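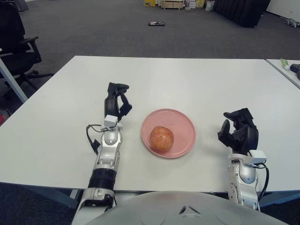

Session 2: Hot Water Storage and Controls

Course handout, Domestic Heating Basics
Revised Mar 9, 2021

Bring this sheet to the workshop. It replaces the old one, which had the two cylinder connections swapped and led to an interesting afternoon.

2.1 What the tank is for

A boiler makes heat when it is told to. People want hot water when they feel like it. The storage tank is the peace treaty between the two.

In our reference house (the Galla house, same floor plan as last session) the tank holds 200 liters. It stands upright in the utility closet next to the washing machine, and it has the usual parts: a steel shell with an enamel lining, a heating coil in the lower half, a layer of foam insulation, and a sheet metal jacket that dents if you look at it sternly.

The coil is the part students forget. Water from the boiler runs through the inside of the coil and goes back to the boiler. Water for the taps sits around the outside of the coil and picks up the heat. The two never mix. If they do mix, you have a leak, and the customer has gray bathwater.

2.2 Layers

Hot water is lighter than cold water, so it collects at the top. A tank that is working well has a hot layer, a cold layer, and a fairly thin zone between them. We call this stratification, mostly so that it can appear on the test.

Things that keep the layers apart: a tall, narrow tank; a cold inlet at the bottom with a baffle on it; slow flow into the tank.

Things that stir them up: a short, fat tank; an inlet with no baffle; a circulation pump somebody set to its top speed on the theory that more is more.

A stirred tank holds just as much heat as a layered one. All of it is lukewarm. Try explaining that to a person with shampoo in their hair.

2.3 Where the sensor goes

The tank sensor sits in a small tube called a pocket. Most tanks have two pockets, one level with the coil and one higher up. For a boiler-fed tank, use the one level with the coil unless the maker's drawing shows something else. With the sensor too high, the boiler starts late and the second shower of the morning is a short one. With the sensor too low, the boiler starts whenever anyone rinses a spoon.

Push the sensor all the way in. Use the paste. Fit the clip. A sensor hanging loose in the closet will faithfully report the temperature of the closet.
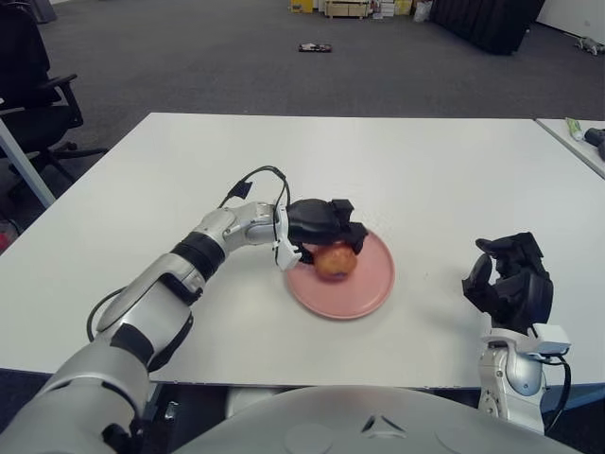
2.4 Heating up: a worked figure

The immersion heater in the Galla house is rated at 2,000 watts. It is there as a backup for when the boiler is being serviced. We want to know how long it takes to heat the full tank from 10 °C to 50 °C.

Each liter of water needs 1.16 watt-hours for every degree.
Heat needed = 200 × 1.16 × 40 = 9,280 watt-hours.
Time = 9,280 ÷ 2,000 = 4.64 hours.

We have ignored losses through the jacket, so the real answer is longer. Last November a group got four minutes. They had dropped a few zeros and were very happy with the heater.

Keep the units written beside each number. I do not award points for confidence.

2.5 The mixing valve

Water stored at 60 °C keeps bacteria down and also scalds people. A thermostatic mixing valve on the outlet blends in cold water before the pipe leaves for the bathroom. It has three ports: hot in, cold in, mixed out. They are marked on the body, and the marks are always facing the wall.

Our training rig uses a Trikier valve with a locking cap. Set it with a thermometer at the nearest tap and let the water run until the reading stops moving. Then lock the cap. If you leave it unlocked, it will be adjusted within the week by a relative who is good with his hands.

2.6 Standing losses

The Deseo tank on the rig loses 2 kilowatt-hours a day when it is full, hot, and left alone. That comes to 730 a year for water no one has touched. Bare pipe near the tank adds to this. Lag the first stretch of every pipe that leaves the top, including the one to the relief valve if the maker permits it, and fit a heat trap on the hot outlet. A heat trap is a downward loop in the pipe. It costs two elbows and a bit of dignity when you explain to the customer that the bend is on purpose.

2.7 Expansion

Water grows when it warms up. In a closed system the extra volume goes into the expansion vessel, where a rubber membrane separates water from air. Check the air side with the water side drained and open to the atmosphere. Checking it under system pressure tells you the system pressure, which you could have read off the gauge without kneeling.

A relief valve that drips every time the tank heats up is usually a sign of a flat vessel. Replacing the relief valve will give you a new relief valve that drips. 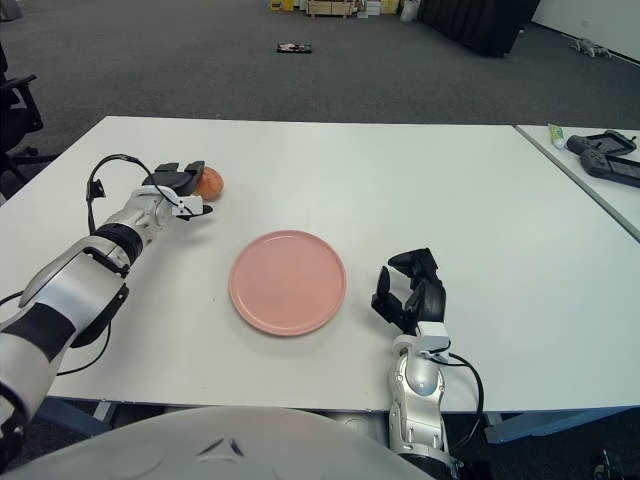
2.8 Before next session

Read the Bouazza controls manual, page 259 and the wiring diagram that follows it. The diagram uses dotted lines for both sensor cable and "optional," so go slowly.

Write answers to these and hand them in on paper:

Repeat the calculation in 2.4 for a starting temperature of 15 °C.
Sketch the tank with both pockets, the coil, and the cold inlet. Label the flow direction in the coil.
A customer says the hot water "runs out faster than it used to." List the checks you would make, in order, before quoting for a new tank.

Workshop shoes are required. Sandals with socks are still sandals.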